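Sending parcels from home: what I learned at my kitchen table

I sell secondhand knitting wool and old sewing patterns from home, and I also send many packages to family abroad. When I started, I made almost every mistake that is possible with tape and a bag. I write these tips on one page so that I can find them myself, and maybe they will help other people too.

Choosing the bag

For everything soft (wool, clothes, towels, curtains) I use plastic mailing bags and not boxes. A bag takes the shape of the thing inside, and the weight of the bag itself is almost nothing. The bag must be a little bigger than the goods. If you must pull hard to close the flap, it is too small, and the glue will open in the first night. If one hand's width of empty bag is left at the end, fold it under and tape it flat.

I keep three sizes at home. Any more than this and the drawer does not close.
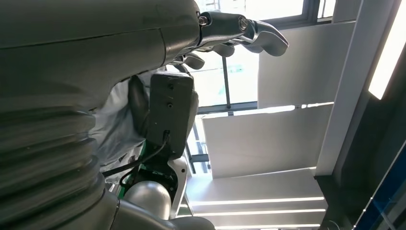 Marisol wrote to me that she does not agree about the bags. She puts even one sweater in a thin cardboard box, for the reason that a bag can be opened by a sharp corner of another parcel, and she had this two times in one winter. I think she is right for expensive things. For a sweater that costs little, I stay with the bag, but I put it first in a freezer bag with the air pressed out. If the outside tears, the inside stays clean.

Weighing

Buy a small digital scale. Mine was cheap, and it paid for itself before summer. Before, I guessed the weight and always paid for the next step up, to be safe.

Some things I do every time:

Put the scale on a hard table. On a tablecloth or a carpet it shows a wrong number.

Turn it on first, wait for the zero, and only then put down the parcel.

Weigh when everything is finished, with tape and label. I once had a parcel of 497 grams without the label and I was very proud. With the label and a second strip of tape it was over 500.

A big soft bag can hang down over the side and touch the table. Then the scale shows less than the true weight. Put a stiff book on the scale, press the zero button, and lay the bag on the book.

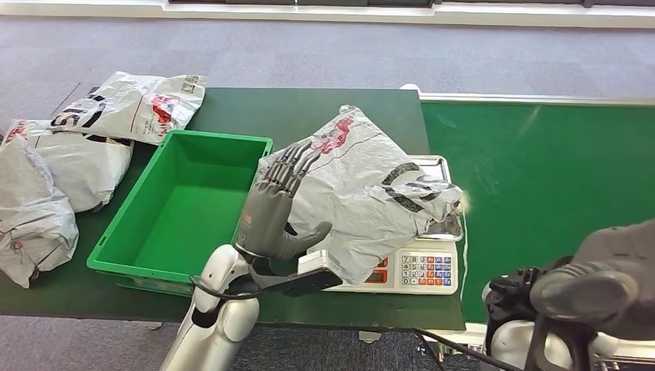 To check if your scale is still good, use a full package of sugar or flour from the store. The bag weighs a few grams by itself, so the number should be slightly higher than the one printed on it. If it is lower, change the batteries before you do anything else. Weak batteries make a scale nervous, and the number jumps up and down.

I write all weights in a school notebook. One ball of my usual wool with the paper band is 213 grams when I count the freezer bag and the small card I put inside. With such a list I can tell the buyer the postage before I pack anything.

Labels

Print the label, or write it with a permanent marker. A normal ballpoint pen does not hold on plastic. Stick the label on the flattest side, never across the closing flap, and smooth it from the middle to the outside. If you cover it with clear tape, leave the bar code free, for shiny tape can make it difficult to read.

Put a second paper with both addresses inside the parcel. It takes one minute.

Old bags and what to do with them

I do not throw away a mailing bag that came to me in good condition. Cut it open along the top with scissors, close to the edge. Turn it inside out, and you have a bag with no old labels on the outside. Close it with wide tape, two strips, one over the other.

Bags which are too damaged for the mail have other uses:

Under flower pots on the balcony, cut flat.

Around wet shoes in a suitcase.

As a filler, crumpled softly, in the empty corners of a box.

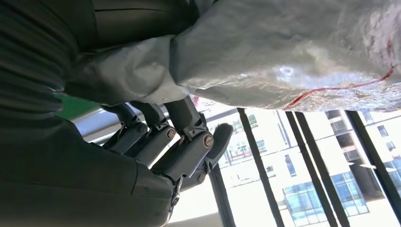 Where to keep everything

My tape, scissors, marker and scale live in one shoe box, and the bags stand upright behind it, like files. Nothing heavy goes on top of the scale. In January I go through the box, throw out tape that has become yellow, and test the marker on a piece of scrap plastic.

For the tape, fold over the end by a finger's width each time you finish. Then you do not have to search for it with your nail when the post office closes in ten minutes.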